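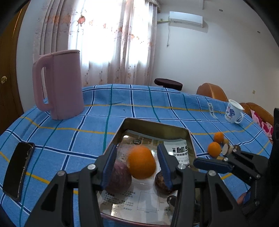 About Clivedine

Clivedine is a seed and trial company for market vegetable growers. We breed and select cucumbers, climbing squash and pole beans for small farms that grow under plastic or in unheated tunnels, and we run trials for other seed houses that don't have ground of their own. There are 11 of us year-round and a few more in the picking months.

What we do

Most of the seed sold to tunnel growers was bred for heated glass. It does well there. In an unheated tunnel, with cold nights and a door that gets left open, the same variety can stall for weeks and then crop all at once. Our work is to find lines that set fruit steadily in those conditions and to get them to growers at a price that makes sense for a half-acre business.

We sell seed in three sizes of packet and by weight. We don't sell to garden centers, and we don't sell plants. Growers who want transplants are given a list of nurseries that raise our varieties under agreement, and they deal with the nursery directly.

How we started

The company began as a row of cucumbers in a rented tunnel. Sebastian Bratu was growing for two restaurants and a weekly box program, and he had been saving seed from the plants that kept going after the first cold spell. Other growers asked for some. After a few seasons he was spending more time cleaning seed than selling cucumbers, and he gave up the box program.

Laurențiu Coman joined him that winter. He had worked in a seed-testing lab and set up the germination room, which was then the back half of a packing shed with a space heater and some shelving. We still use the shelving. The first catalog was a folded sheet with four varieties on it, and two of those are still on our list.

The land next door came up for lease the following June, and we took it. That gave us room to separate the seed crops from the trial rows, and to keep the squash far enough apart to stop them from crossing.

Where we grow

We work 8 tunnels and two open fields on a slight south-facing slope. The soil is a heavy loam that drains slowly in spring, so most of the early work is done in raised beds. Irrigation is drip line throughout, fed from a pond at the bottom of the lower field.

The tunnels are numbered in the order they went up, not the order they stand in, which confuses new staff and most delivery drivers. Tunnels 1 through 3 are used for seed production. The rest are trial space, and what goes into them changes each year. One is left open at both ends all season so that we can see how a line handles wind and wide swings in temperature.

Our varieties

Pirnum is our main cucumber. It is a short, ridged slicer with a thin skin, trained up a single string and topped at the wire. It was selected for side shoots that stay short, so that one person can keep up with the pruning. Growers in wetter areas should note that it has only fair tolerance of downy mildew. We say so on the packet.

Fiadzo is a climbing squash for netting or a strong trellis. Fruits are small enough to hang without slings. It needs a long season, and we don't recommend it where frost comes early.

Brarby is a flat-podded pole bean, picked young. It came to us as a mixed farm strain and took several years to even out. Seed color still varies a little from lot to lot, and this has no effect on the crop.

We usually have a handful of numbered lines available to growers who are willing to send us notes. These are sold at cost and may not come back the next year.

Trials

Trial work is run by Nokuthula Kekana. A standard season takes in 3,544 plots, counting replicates, and each one is scored for vigor, first harvest date, total weight and marketable weight. Disease is scored separately by a second person who does not have the variety list.

Outside companies can book trial space from us. Bookings for the coming season close on 30th October, and we need the seed in hand within two weeks of that. We report all results to the client in full, including plots that failed, along with the weather record for the site. We do not publish a client's results without written permission, and we don't rank one client's material against another's.

Our own trial results go on the website at the end of winter. They include lines we decided to drop.

Seed quality

Every lot is tested for germination before it is packed, and any lot held over is tested again. The percentage and test date are printed on the packet. We don't treat our seed with fungicide. Cucumber and squash seed is fermented, washed and dried on screens, then cleaned by air and by hand.

Bence Fekete runs the seed room and answers most questions about storage and sowing. If a packet doesn't perform as labeled, write to him with the lot number. We will replace it or refund it. It helps if you can tell us the soil temperature at sowing, but a claim won't be turned down if you don't have it.

Working with growers

We send seed to a little group of farms each spring before a variety is released. They grow it their own way, with their own spacing and feeding, and tell us how it did. Several lines that looked good on our site were dropped after a poor year elsewhere – the soil here is forgiving in a dry summer, and that can hide a weak root system.

Rania Kettani looks after this side of the business and also handles orders. She keeps a mailing list of 2,000 growers, which goes out four times a year with sowing notes, stock updates and any lot problems we have found. There is no charge for it.

Visits

We hold one open day each summer, when the trial rows are in full crop. Staff are on hand in each tunnel and there is a short walk through the seed room. Please wear clean boots and leave dogs at home. Visitors who have been on another cucumber or squash farm the same day are asked to change their footwear at the gate.

At other times we are happy to see growers by appointment. Mornings are best. The office is in the long building to the left of the yard, and the door is at the far end.

Ordering and contact

Orders can be placed through the website or by mail using the form in the back of the catalog. Orders go out twice a week in winter and spring, and once a week for the rest of the year. For trial space, please write to the trials office and include the crop, the number of entries and whether you need tunnel or field ground.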